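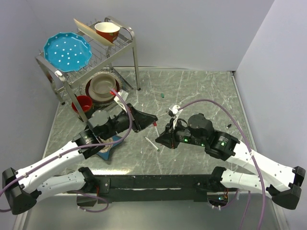

읽는 시간 4분

루모라(Rumora), 탁상형 양팔 로봇 키트 '쿡사이드(Kukside)' 주문 접수 시작

2025-07-04

안녕하세요, 루모라입니다! 보도자료치고는 좀 수다스럽게 시작하는데, 저희가 원래 이렇습니다. 딱딱하게 쓰려고 두 번이나 고쳐 봤는데 읽는 저부터 졸려서 그냥 평소 말투로 가기로 했어요. 양해 부탁드립니다.

오늘부터 탁상형 양팔 로봇 키트 쿡사이드의 주문을 받습니다. 지난 1월에 사전 신청 페이지를 열었을 때 1,204분이 이름을 남겨 주셨는데요(저는 그 숫자를 보고 한참 새로고침만 눌렀습니다), 그분들께는 오늘 오전에 먼저 안내 메일을 보내 드렸습니다. 혹시 못 받으셨다면 스팸함을 한번 봐 주세요. 거기에도 없으면 저희에게 바로 알려 주시면 됩니다.

쿡사이드가 뭐냐면

책상 앞쪽에 검은색 가로 베이스 바를 놓고, 거기에 로봇 팔 두 대를 나란히 올린 키트입니다. 팔은 구멍이 송송 난 흰색 링크와 검은색 모터 하우징으로 이루어져 있고, 끝에는 검은색 그리퍼가 달립니다. 양쪽 그리퍼 위로는 흰색 카메라 마운트가 올라와 있어요. 손끝에서 벌어지는 일을 손끝 가까이에서 보고 싶다는 요청이 정말 많았거든요.

보라색 케이블 얘기도 해야겠네요. 처음 시제품은 전부 검은색 케이블이었는데, 검은 모터 옆에 검은 케이블이 지나가니까 어디가 어딘지 도통 모르겠더라고요. 그래서 회의 끝에 보라색으로 바꿨습니다. 사내에서는 아직도 취향 논쟁이 있습니다만 저는 보라색 편입니다!

마커와 그릇으로 시작하는 작업 세트

팔만 덜렁 보내 드리면 첫날에 뭘 해야 할지 막막하시죠. 저도 예전에 다른 키트를 사서 일주일 동안 지우개만 집었다 놨다 한 적이 있어요. 그래서 이번에는 작업 안내서를 같이 준비했습니다. 책상 위에서 해 볼 수 있는 작업을 쉬운 것부터 까다로운 것까지 순서대로 정리했고, 물건은 집이나 사무실에 있는 걸 쓰시면 됩니다.

제가 제일 좋아하는 건 마커 작업입니다. 빨간 뚜껑 마커, 초록 뚜껑 마커처럼 색이 다른 걸 섞어 두고 두 그리퍼 사이에서 다루는 과제인데, 마커가 가늘고 잘 굴러서 생각보다 손이 많이 갑니다. 빼 둔 작은 뚜껑까지 상판 위에 흩어 놓으면 난도가 확 올라가요. 한 손으로 몸통을 잡고 다른 손으로 뚜껑을 다루는 과제라서 팔이 두 개인 보람도 있고요.

그릇 쪽은 또 다른 재미가 있습니다. 금속 식기 건조대 위에 접시와 컵을 올려 두고, 아래쪽에는 접시와 볼을 포개 놓는 식으로 배치를 바꿔 가며 쓸 수 있습니다. 저희 책상에는 물방울무늬가 들어간 청록색 접시가 늘 올라와 있는데요, 가장자리가 물결 모양이라 평범한 둥근 접시하고는 잡는 느낌이 꽤 다릅니다. 네모난 크림색 접시나 빨간 컵도 같이 두고 씁니다. 꼭 같은 그릇을 구하실 필요는 없고, 모양과 크기가 서로 다른 것들로 골라 보시길 권합니다. 깨져도 마음이 덜 아픈 걸로요.

책상은 어느 정도면 되나요

사전 신청 때 제일 많이 받은 질문입니다. 상판이 평평하고 흔들리지 않으면 대부분 괜찮습니다. 저희는 흰 줄무늬가 들어간 회색 대리석 무늬 상판에 연한 라벤더빛 회색 벽을 둘러서 쓰고 있어요. 벽은 필수가 아닙니다. 다만 뒤로 사람이 왔다 갔다 하는 자리라면 단색 판을 세워 두는 편이 카메라 영상을 정리할 때 편했습니다. 창가 자리는 오전과 오후의 밝기 차이가 커서 저희는 진작에 포기했고요.

교육기관과 연구실이라면

한 대가 아니라 여러 대를 한꺼번에 놓으실 곳을 위해 클러크니스(Clurkness)라는 설치 서비스를 함께 시작합니다. 저희 팀이 직접 방문해서 조립과 배선, 첫 구동까지 같이 해 드립니다. 쿡사이드 4대 이상을 주문하시면 신청하실 수 있고, 설치 당일에 사용자 교육도 진행합니다. 교육이라고 해서 슬라이드를 줄줄 읽어 드리는 건 아니고, 참가하신 분들이 직접 팔을 움직여 보는 시간이 대부분이에요. 끝나고 나면 다들 마커 때문에 약이 올라 계십니다.

소프트웨어는 베르히톨트(Berchtold)와 함께 만들었습니다. 팔 두 대의 동작과 카메라 영상을 한 번에 기록하고, 나중에 구간별로 돌려 볼 수 있습니다. 메뉴는 한국어와 영어로 나오고, 설명서도 두 언어로 제공합니다. 한국어 설명서는 제가 마지막까지 붙들고 고쳤으니 어색한 문장이 보이면 제 탓입니다. 알려 주시면 다음 판에 반영할게요.

수량과 일정

첫 생산분은 400대입니다. 이 중 200대는 사전 신청하신 분들께 먼저 배정하고, 나머지는 오늘부터 일반 주문으로 받습니다. 발송은 주문 순서대로 진행하며, 결제를 마치시면 예상 발송 시기를 메일로 알려 드립니다. 가격과 상세 사양은 루모라 홈페이지의 쿡사이드 페이지에 올려 두었습니다. 교육기관 견적은 같은 페이지 아래쪽 양식으로 요청해 주세요.

예비 부품도 따로 판매합니다. 그리퍼, 손목 모터, 카메라 마운트, 케이블까지 낱개로 주문하실 수 있어요. 부품 하나 때문에 팔 전체를 보내고 기다리는 일은 저희도 겪어 봐서 얼마나 답답한지 압니다. 교체 방법은 설명서 뒤쪽에 사진과 함께 실었습니다.

취재 및 체험 문의

기자분들과 리뷰어분들을 위한 체험 자리를 사무실에 마련해 두었습니다. 미리 연락만 주시면 시간을 잡아 드리고, 직접 조작해 보실 수 있습니다. 집에서 쓰는 접시나 컵을 가져오셔도 좋습니다. 새로운 모양의 그릇은 언제나 환영이에요!

문의: 루모라 홍보 담당, 홈페이지 '언론 문의' 양식

루모라에 대하여
루모라는 연구실, 학교, 개인 작업실에서 쓰는 탁상형 로봇 키트를 설계하고 판매합니다. 주요 제품은 양팔 로봇 키트 쿡사이드이며, 설치 서비스 클러크니스를 함께 운영하고 있습니다.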